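Ticket 2765 — Actor profile pages show wrong birthplace and credits
Site: Pramalico (celebrity biographies)
Status: Closed
Priority: Normal

Reported: Readers wrote in that the page for the lead actress of Levthorpe listed her hometown and early TV roles under her co-star's name. The co-star's page had an empty Early Life section.

First check: Both pages load fine. The text in the editor is correct for each actress. The wrong text only shows on the public site, so we looked at the cache first. Cleared it for both pages. No change.
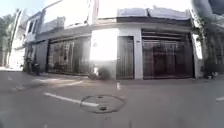 Second check, October: Exported the full profile table. Found 292 profiles brought over from the old Skemow database. Of those, 75 share an ID with another profile. The site picks whichever record it finds first — that explains why one page borrows text and the other comes up blank.

Fix: Gave new IDs to the duplicates and rebuilt the links to the film and TV credits. Three profiles had to be matched by hand, all with the surname Bukhari and no birth year on file.

After the fix: Both reported pages now show the right family details and credits. Search results still showed the old summary until the index ran again at 4 p.m.

Still open: Nicknames are missing on some of the imported pages. Moved to a separate ticket.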